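Cotilus Wipe: wrist-camera demonstrations

Contents
582 demonstrations of a two-finger gripper cleaning marks off a small whiteboard, recorded by Nhàn Lương for the Platance grasp study. Each one lasts up to 4 minutes. The eraser is gripped at its narrow waist — grips on the wider ends are kept in a separate folder.
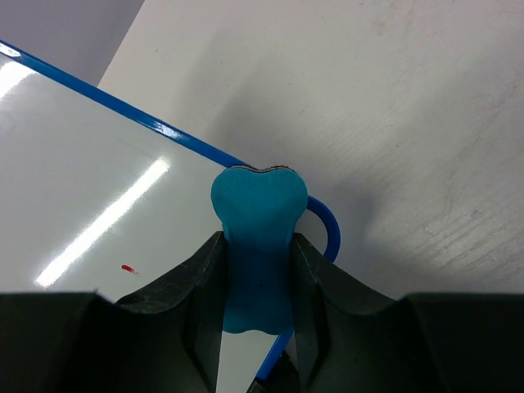
Known problems
Glare on the glossy board can look like a cleaned streak to the mark detector. Small marks, such as a short red dash, are often missed. Use the hand labels for scoring.

Version
Release 3, October. Labels only were changed.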